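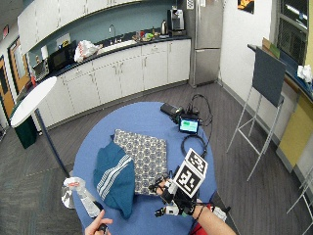 *Glove on, screen lit, cloths on the table. Break room, Wengate.*

**Plitden teaching kit with Werness folding arm: two stars out of five**
Nilmini Khan, June 2019

The pitch from Waweru, who hire these out, is that you put on a glove, do your chores the way you always do them, and the arm picks the job up from you. Folding, wiping, tidying a table. I took the kit for 30 days at £450, with £110 on top for delivery and collection, and I wanted to know one thing: can it do a job I would otherwise have to do myself?

Mostly, no. I'll start with the glove, which is the better half of the deal. You get straps, fingertip pieces and a patterned marker that rides on the back of your hand so the cameras can follow it. After ten minutes I could pinch a hem and forget I had it on. Then I would reach across the table and remember, as the cables run back to a black box and a small screen and they get into everything. On a small round table you spend a fair bit of time lifting wires off the very cloth you are trying to fold. The manual says to "route leads clear of the work". Route them where?

The screen is readable and the touch buttons work through the glove about half the time.

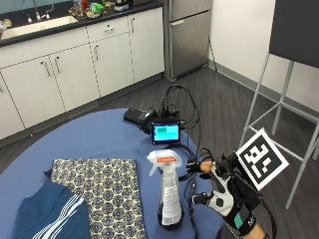 *Spray bottle beside the patterned cloth, and cables looping over to the glove.*

Spraying and wiping was the job I had hopes for. A trigger bottle is about as simple as a household tool gets. I showed the arm the job over and over through April, and it learned to go to the bottle and take hold of it. Squeezing was another matter. Sometimes it squeezed before it had turned the nozzle round, and I changed my top. If I moved the bottle to the other side of the table, we were back to the beginning.

Cloth was worse. A flat tea towel, laid out square by me, got folded in half quite nicely. A heap of clothes got prodded. The arm seemed unable to tell a sleeve from a crease, and its usual answer was to pick the whole lot up and put it down again a few inches to the left. My nephew does that too, but he is four and there's no hire charge.

I rang Waweru about it. They were polite, and told me the arm "improves with more examples". I'm sure it does. They also offered the advanced lesson pack for another £330, which I turned down.

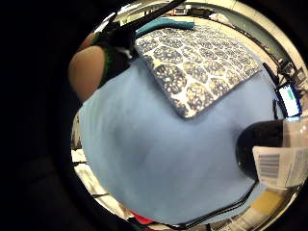

*The same table from the hand-held gripper, patterned square at the top.*

The gripper you carry by hand is a different way of giving lessons, and I liked it less than the glove. Its camera has a very wide view, so your own shoulder can loom up as large as the laundry. My wrist ached after a short go. I can't say the arm learned any faster from it.

Good points: the glove is comfortable, set-up is quick, and the arm never broke anything. It's quiet enough to talk over.

Bad points: cables, price, and the plain fact that I folded everything in the house myself, many times, so that a machine could watch.

If you teach a class or like tinkering, hire it for a short spell and enjoy it. For actual washing, keep your money. I've sent mine back and the towels are in the airing cupboard, done by hand.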